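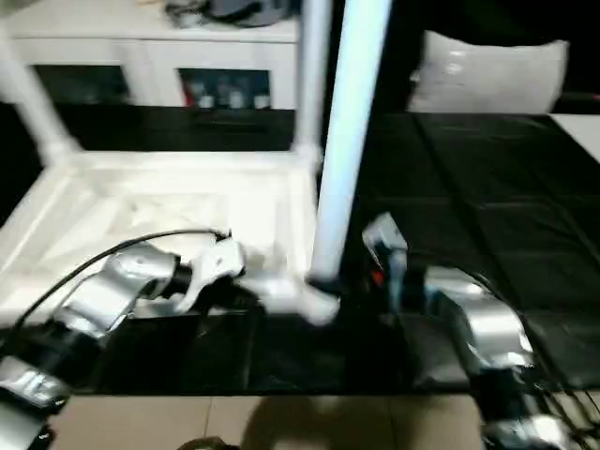 Zweiarmzelle von Firnix: Der linke Greifer hält einen weißen Kunststoffhocker am Rand der Sitzfläche. Foto: Firnix

Firnix stellt Wartungsablauf für Zweiarmzellen um

Einrichten und Instandhalten erfolgen künftig nach einem gemeinsamen Prüfplan — Koneck liefert Greiferbacken

Koneck, Zulieferer für Greiftechnik, und der Zellenbetreiber Firnix haben die Wartung der Zweiarmzelle Peltano neu geregelt. Der Prüfplan gilt seit Juli und ersetzt die bisher getrennten Unterlagen für Mechanik, Verkabelung und Kalibrierung. Er umfasst 154 Prüfpunkte, verteilt auf 7 Baugruppen.

In der Zelle werden sperrige Kunststoffteile mit zwei Armen gehandhabt, darunter Hocker. Solche Teile belasten die Greifer ungleichmäßig. Wird ein Hocker nur am Rand der Sitzfläche gefasst, wirkt das Gewicht der Beine als Hebel auf die Finger. Beim Kippen kommt ein Drehmoment um die Greiferachse hinzu. Bei der Auswertung der Störungsmeldungen entfielen fast 9 von zehn Stillständen auf Backenverschleiß, Nullpunktversatz oder Kabelzug.

Der Plan sieht drei Wartungsstufen vor. Stufe 1 wird vor Schichtbeginn ausgeführt: Sichtprüfung der Greiferfinger, Reinigen der Kontaktflächen mit einem fusselfreien Tuch, Referenzfahrt beider Arme ohne Last. Stufe 2 folgt jeden Montag. Dabei werden die Schraubverbindungen am Greiferflansch mit dem Drehmomentschlüssel geprüft und die außen geführten Leitungen über den gesamten Bewegungsbereich kontrolliert. Leitungen mit Scheuerstellen sind zu tauschen, ein Umwickeln mit Gewebeband ist nicht mehr zulässig. Stufe 3 umfasst das Vermessen der Gelenke und den Abgleich der beiden Armkoordinatensysteme.

Als Arbeitsfläche dient ein schwarz abgedeckter Tisch. Die Abdeckung ist faltenarm aufzulegen und bei Beschädigung zu wechseln. Nach jedem Wechsel ist die Tischhöhe in der Steuerung neu einzumessen.

»Der Abgleich der beiden Arme wurde früher nur nach einer Kollision gemacht«, sagt Aaliyah MacPherson, Leiterin Instandhaltung bei Firnix. »Ein Versatz von 3 Millimetern reicht aus, damit sich ein Teil zwischen den Greifern verspannt. Den Wert erfassen wir jetzt regelmäßig und legen ihn zur Zelle ab.«

Die Greiferbacken von Koneck lassen sich ohne Ausbau des Antriebs wechseln. Nach dem Tausch sind Öffnungsweite und Schließkraft neu einzulernen; die Parameter der alten Backen dürfen nicht übernommen werden. Die Freigabe erfolgt nach einem Probelauf mit reduzierter Geschwindigkeit.

Den Prüfplan erhalten Betreiber der Peltano auf Anfrage beim technischen Kundendienst von Firnix. Schulungen für Einrichter übernimmt der Servicepartner Kovács.

Pressekontakt: Firnix, Abteilung Kommunikation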